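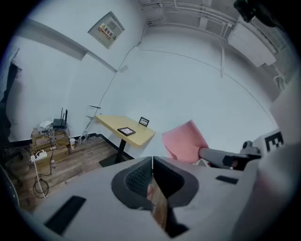
The handheld gripper and the table in the corner room.

Hellenden handheld rig: the jaw pad fault and what followed

These pictures go with the fault notes for the Hellenden rig. The task was a plain one: dusting and moving small frames on a yellow-topped table, done with a handheld gripper and also with marker gloves. Most of the work went fine. One fault cost us two days and a good part of the recordings, and we are posting the notes because other groups using the Corkine jaw fitting may run into it.

The fault

The gripper has a mesh pad on the inside of the jaw. The pad is held by adhesive along its back edge only. After a long run of closing on thin, hard objects, the pad on our unit began to creep toward the tip. It moved very little at a time, and the jaw still opened and closed as it should, so the operator felt nothing odd in the handle.

The Miettinen logger did notice something, but it did not say so in a useful way. It kept writing a jaw width at full close that was 4 mm larger than the true gap. No alarm is set on that value. The recordings were saved as good.

We found it when a frame slipped out of the jaw during a lift and landed face down. No one was hurt and the glass did not break. The operator checked the jaw by hand and could slide the pad with a thumb.

What we lost

Of the 104 recordings made with the gripper that week, nearly half had a wrong jaw width. We first tried to correct them with a fixed offset. It did not work — the pad had moved by a different amount each time, and in some recordings it moved partway through. They have all been pulled.

The glove recordings do not use the jaw at all and were kept. They cover the same table and the same kind of handling, with a cloth in the hands and the frames set near the edges of the top.
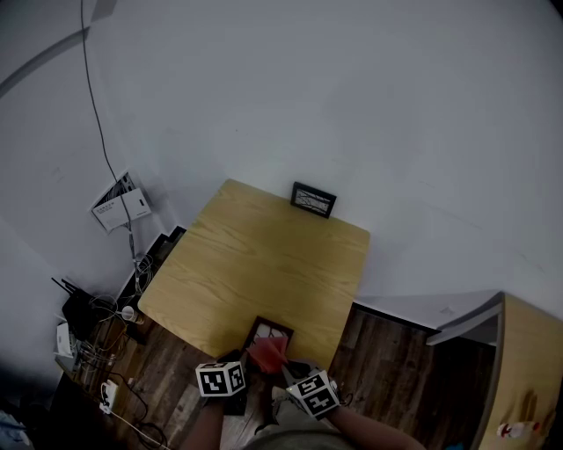
We did go back over the glove recordings for a different problem, which was marker cubes turning on their mounts. Two sessions showed a small shift in the left cube after a break, when the glove had been taken off and put back on. Those sessions were marked and set aside until the mount could be measured again.

Changes made

The pad is now glued across its full back and pressed for 8 hours before use. The Nustier check block is closed in the jaw before the first recording of the day and again after every 6 recordings. If the logged width is off by more than half a millimeter, work stops and the pad is looked at.

The logger now shows the full-close width on the start screen. It still does not sound an alarm. Corkine has the report and a spare jaw with the same fault.

Gloves are checked against the same table corner each time they go on. Cables by the wall are to be kept clear of the spot where the operator stands.

Page last changed 2023-11-05. The log files for the pulled recordings are kept at Hellenden and can be asked for through the lab desk.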